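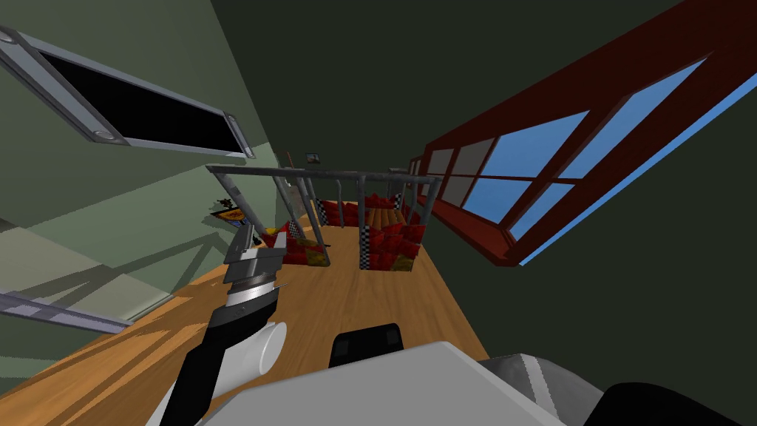
Figure 1. Rendered room with wooden floor, green walls and a long window.

Vacant Upper Floors in Grinthorpe: Student Project Report

1. Aim
The project asked why upper floors on Lloyd Street stay empty while the rental waiting list in Grinthorpe keeps growing. Land use rules, building rules and ownership were considered. Ground-floor shops were left out.

2. Method
The study area was the 2 blocks between Comow Lane and Kasia Square. Council planning records were read for 50 properties. Owners were sent a short written survey in June, and six replied. The low return means the survey results are used only as background.

3. Findings
Change-of-use approval was the main barrier on record. A shop owner who wants to let the floor above must apply under the commercial centre zone, which treats a flat as a new dwelling and asks for off-street parking. Most lots on Lloyd Street have no rear access, so the parking rule can't be met without a waiver. Waivers are decided case by case and the reasons aren't published.

Survey replies also mentioned the cost of a second stairway and difficulty getting insurance during building work.

4. Limits
Council files don't record informal use such as storage. Vacancy was taken from rates notices, which may be out of date.

5. Further work
Compare waiver decisions with a neighbouring council over the same period.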